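News > Technology > Automation at Work

Ristport trial puts household chores to the test

10/22/21

The question of whether machines can take over everyday chores in the home and on the shop floor remains open, according to interim results released by Ruvum.

The Ristport program covers tidying, shelf dressing and the handling of small ornaments. Of 710 attempts made by a machine working without help, 314 were completed to the standard expected of a new shop employee. Picture frames had the lowest score of any item, as they must be gripped at a narrow edge and set down at an angle. Demonstrations by people using hand-held grippers form the basis of the training.
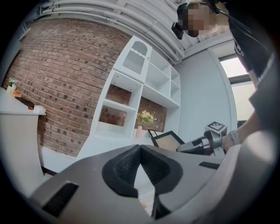
Konrad Kubiak cautioned that a completed task should not be mistaken for a finished job, and said a shop would still have to pay someone to check every shelf. He asked that the time taken for each chore be published with the success rate.

Ruvum has agreed to the request. Its report notes that a person moved a frame in two seconds, while the machine needed 43. Vases with artificial flowers were handled more reliably, although stems were sometimes left out of place.

Retailer Grilto will review the results before deciding whether to host a further stage in its stores. Hildegard Wendt will oversee the remaining household tasks, and the program's budget is unchanged.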